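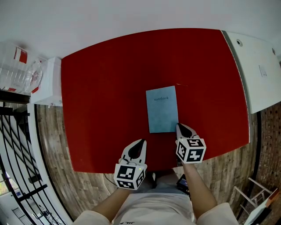

About Fornmont

Fornmont is a small paper and notebook workshop with a teaching room attached. We started it because we didn't believe most of what was written on the back of notebooks. "Premium paper." "Inspires creativity." We'd bought plenty of them and our ideas were the same as before, and the ink still came through to the other side.

So we make plain ones and we teach people to make their own. If you came looking for a story about a grandfather's bindery or a life-changing trip to a paper mill, we don't have one. Hema Reddy and Li-hua Fang met at a trade counter while both returning the same faulty box of covers. They complained for a while and then rented a room.

What we do

We sew, glue and trim notebooks in two sizes. The standard one has 200 pages, because people kept telling us the thinner ones ran out and the thicker ones never lay flat. We don't number the pages or put a motivational line at the bottom of each one. There is no ribbon either. We tried ribbons in the first year and the ends frayed, whatever the supplier promised about heat sealing.

The rest of our time goes to classes. The beginners' class is called Siu, the name of the first student who finished a book in it, and it costs 39 dollars with materials included. You go home with one notebook. It probably won't be perfectly square. Mine wasn't, and I've met very few first ones that were, including those in the brochures of other schools if you look hard at the corners.

There's a longer course, Gastach, for people who want to learn case binding. We'd rather you took the beginners' class first. Some people sign up for the long one straight away, buy all the tools, and then find out they don't like glue.

What we don't claim

We get asked whether writing by hand improves your memory. Maybe it does. We aren't scientists, and we sell notebooks, so you should be careful about taking our word for it. We get asked whether our paper is "green." We buy recycled stock when it's good enough to write on, and when it isn't we buy the other kind and say so on the label. We also get asked whether a handmade notebook lasts longer than a factory one. Arif has a factory one from school that has outlived several of ours. It depends on the sewing, and on what you do to it.

Planners are the other big question. No, we don't make a planner. We've never seen one that was still being filled in by March.

Who we are

Hema Reddy runs the workshop and decides what gets thrown out, which used to be more than it is now.

Li-hua Fang teaches Siu. She will ask you to unpick your stitching if it's loose. Former students mention this in their reviews, not always kindly.

Arif Fakir cuts covers and looks after the orders. If yours is late, he's the one who will write to you, and he won't blame the post unless it was the post.

Nilton Ticona teaches Gastach and repairs old books when he thinks they're worth repairing. He turns down a fair number. Please don't argue with him about family cookbooks, he has heard it, and he usually gives in.

Chia-jung Chow does the accounts and wrote this page. The others wanted something warmer.

Visiting

The workshop is open most afternoons when there isn't a class, and it's best to call first. We have room for a small group, and you are welcome to handle the notebooks, bend them back and try your own pen in the sample copy. Bring the pen that gives you trouble. A paper can look fine under a ballpoint and fall apart under a fountain pen, so don't judge ours by the easy one.

Schools and offices sometimes ask for a large order with a logo on the cover. The biggest we've done was 530 books, for a company called Roko, and we'd think twice before doing that many again. Smaller orders are fine. If you want a sample before you decide, ask for one, and be suspicious of anybody who won't send it.

Page last updated 07/11/2018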